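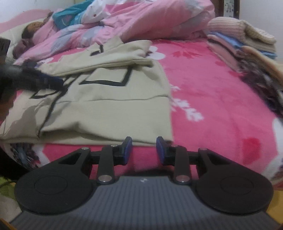
2 min read

The duvet cover had been in the family longer than Uwe Ostermann, who had only married into it.

"Corners first," said Vimala Rao from the doorway. She had come for three nights in July and was still here, and she had views on linen.

Uwe looked at the cover. It was cream, or beige, depending on who was arguing, and printed with black lines that went off in all directions like the wiring plan of a badly run hospital. He had folded it once already. It had come out as a thick slab with one flap hanging over the other, and he had been rather pleased with it until he saw her face.

"It's folded," he said.

"It's stacked," said Vimala.

The bed underneath was pink. The sheet had flowers on it, and Sowmya had chosen it during the winter she gave up sugar. Uwe had slept on it ever since and had stopped seeing it, much as people who live by an airport stop hearing the planes.

He took hold of the cover and shook it out. It was a great deal bigger than it had any right to be.
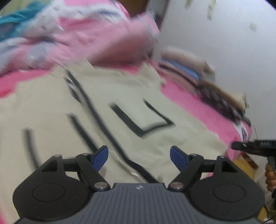

"My sister could do one of those in the dark," said Vimala. "With a child on her hip."

"Which child?"

"Any child. She wasn't fussy."

He tried matching the lines up, on the theory that whoever had designed them must have had a plan. They met nothing and led nowhere. He turned the thing round and tried again from what he took to be the other end, which was the same end.

Sowmya put her head in at ten past 6, heard the word "selvedge" and went away again. He heard the kettle go on. He heard her on the phone to Sieglinde Rathjen next door, laughing, and he had a fair idea what at.

"Give it here," said Vimala at last.

She had it halved and halved again before he had let go of his corner, so that for a moment he was being folded too. Then she laid it down, smoothed the top with the flat of her hand and considered it.

"Now the fitted sheet," she said.

Uwe sat down on the bed.

We use cookies to remember your preferences and see which stories are being read. Accept all | Manage settings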